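This folder holds the packaging log and the sorting notes for the shared kitchens. Read the notes before adding rows. Most of the mistakes in the older rows came from people guessing what a category meant.

Last edited 2023-08-10.

## What is in here

- `log.csv`: the log, 1917 rows, one row per discarded package or piece of package
- `materials.csv`: the list of material codes and what each one covers
- `kitchens.csv`: one line per kitchen, with bin positions and the type of sink
- `checks.csv`: rows that a second person has gone over
- `notes/`: longer remarks on odd packages, in plain text

The log covers 4 kitchens: Nalley, Lundell, Sarmiento and Standow. Nalley has the most rows. Standow joined last, in November, and its early rows have no entry in the `rinsed` column.

## What counts as a row

A row is one thing that gets thrown out or put in recycling. A cookie box with a tray inside is two rows. A bottle with its cap on is one row. If the cap was already off when you picked up the bottle, make it two.

Food scraps are not logged. Paper towels are logged only at Sarmiento, where they were part of an earlier count and we kept them in for continuity. Twine, rubber bands and twist ties go under `other`.

Things still in use are not logged. An open snack bag with food in it stays on the counter and stays out of the file. Ask before you assume something is finished. A half-used packet looks a lot like an empty one when it has been pushed against the wall behind other packets.

## Bags and pouches

Thin film is the hardest group to get right. The code `film-clear` is for clear plastic bags with no printing on them, knotted or not. Pull a bag open before logging it if you can do that without tearing it, and look for a label or a twist tie. If it won't come open, log it as it is and put `k` in the notes column. Nalley has plenty of both kinds. The crumpled clear bag over the counter there is a plain `film-clear` with a `k`.
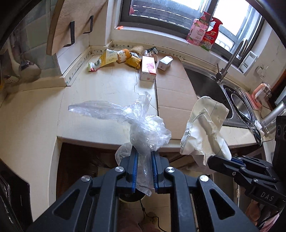

Kęstutis Hunt wrote that he would rather see knotted bags cut open every time, as he has found bread clips and even a teaspoon in them at Lundell. He also asked for a separate code for bags with something inside. We added `contents` as a yes/no column and left the cutting up to each kitchen.

Pouches with a foil lining get `foil-laminate`, whatever the outside looks like. Many are plain or printed on one face and silver on the other, and people log them as paper because they see the plain side first. Check both faces. A useful test is to crush the pouch and let go. Paper mostly stays crushed, plain film mostly springs back, and laminate does something in between and holds its creases. The test isn't reliable on small pieces, so if you have only a corner, write `unknown`.

At Nalley the silver side shows at the edge and the inner surface is white. It still goes down as `foil-laminate`.

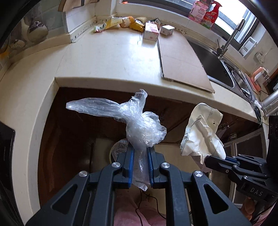
## Cardboard

- Flatten boxes before logging. The `size` column assumes a flat sheet.
- Size is the longer side of the sheet, in millimeters. Anything over 1000 is entered as `large` and needs no number.
- Tape can stay on. Plastic windows come off and get their own row.
- A sheet used to protect the counter is not logged until it is thrown out. Nalley keeps a flat piece next to the sink, and it was entered twice in the first month by two different people.
- Greasy cardboard is trash. Log it as `card` and set `bin` to `trash`.

Drink cartons are not cardboard. They have their own code, `carton`, and should be opened at the top and drained upside down in the sink. A carton standing on a window sill is usually waiting for somebody to finish it. Leave it there.

## Bottles and jars

Clear plastic bottles get `bottle-clear`. Tinted ones get `bottle-tint`. The color of the cap doesn't matter and neither does the label, unless the label wraps the whole bottle so that you can't see the plastic. In that case, cut the label off and log the two parts separately.

Steps, in order:

1. Take the cap off and pour out what is left.
2. Fill the bottle about a third of the way and put the cap back on.
3. Shake, then empty it into the sink.
4. Look through the side. Repeat if bits are still stuck to the wall.
5. Leave it upside down on the rack until it stops dripping.
6. Write the row. Put `y` under `rinsed` only if you did steps 2 to 4 yourself.

Seeds and sauce specks are the usual trouble. They cling to the inside above the waterline and look like part of the label from the wrong side. With a bottle like the clear one at Nalley, dark specks on the inner walls and a white label going partway around, turn it to the window and look through the unlabeled side. If you can't tell whether the specks are drops or solids, put `specks` in the notes and go on to the next thing.
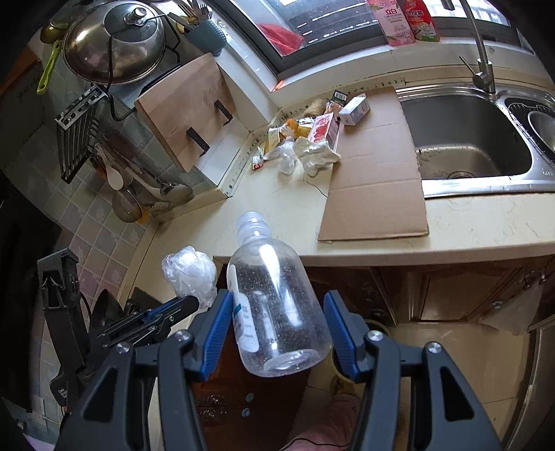 Does a bottle have to be rinsed before it gets a row?

It gets a row either way. Enter `n` under `rinsed` and put the bottle where your kitchen's rules say unrinsed plastic goes. The log is meant to record what was thrown out, and a dirty bottle is part of that.

Glass jars follow the same steps with hot water. Do not put the lid back on while you shake. Metal lids are `metal-small`.

## Columns in log.csv

| Column | Values | Notes |
|---|---|---|
| `kitchen` | name | spelled as in `kitchens.csv` |
| `material` | code | see `materials.csv` |
| `size` | number or `large` | longer side, flat |
| `contents` | `y`, `n`, blank | bags and pouches only |
| `rinsed` | `y`, `n`, blank | bottles, jars, cartons |
| `bin` | `trash`, `recycle`, `kept` | where it went |
| `notes` | text | short, no commas please |

`kept` is for packages somebody wanted to reuse. These are mostly jars, with some bags. If a kept item is thrown out later, change the row. Do not add a second one.

Blank means that the person did not look or did not write it down. It doesn't mean `n`. Two of the summary tables people made from this file treated blank as `n`, and their rinse rates are too low.

## Bins

Bin positions are in `kitchens.csv`. They are listed by what the bin stands next to, as the kitchens have different layouts and left or right depends on which way you face. The Nalley bin is the small round one in the corner by the drawers. It sits on the floor tiles and has a dark liner.

Set a new liner with the edge folded over the rim all the way around. If it is folded in only on one side, light film tends to slide down between the liner and the wall of the bin, and it doesn't get found until the next change. Press bags down before adding bottles. Sharp lids go into a jar first.

When the liner is full, tie it, take it out, and put in a new one before you put anything else down there. Full liners are not logged as rows. They were at Lundell for a while, and those rows have been taken out.

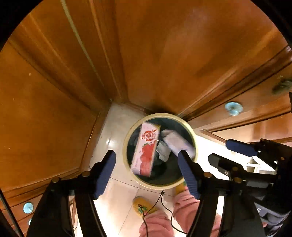 *Nalley kitchen: round bin with cream rim, liner in place.*

## Known problems

- Around 200 rows have `unknown` as the material. Most are small torn corners of pouches. They can't be fixed now.
- Standow used `paper` for waxed paper and for plain paper. Treat its `paper` rows as mixed.
- Lundell logged bottle caps separately for a few weeks, including caps that were on the bottle. These rows have `cap` in the notes, so you can filter them.
- Yellow and orange snack bags were logged by color in the oldest rows. The color is now in the notes column and the material was set to `film-print` for all of them. Some of these were probably `foil-laminate`.
- Sizes under the width of a hand were often estimated. Do not use `size` for anything that needs to be exact.

## Checking

A second person checks rows while the package is still on the counter, if possible. Checking from the notes alone is allowed but should be marked `late` in `checks.csv`. Where the two people disagree, both codes are kept and the row in `log.csv` shows the first one.

## Use

Anyone in the four kitchens can use the file. For teaching or for a report, say which kitchens you used and whether you dropped the Sarmiento paper towels. It is a record of a few households' habits, so please don't work out town-wide numbers from it.

Corrections go in `notes/` with the row number in the first line. Don't edit old rows directly, apart from the change from `kept` described above.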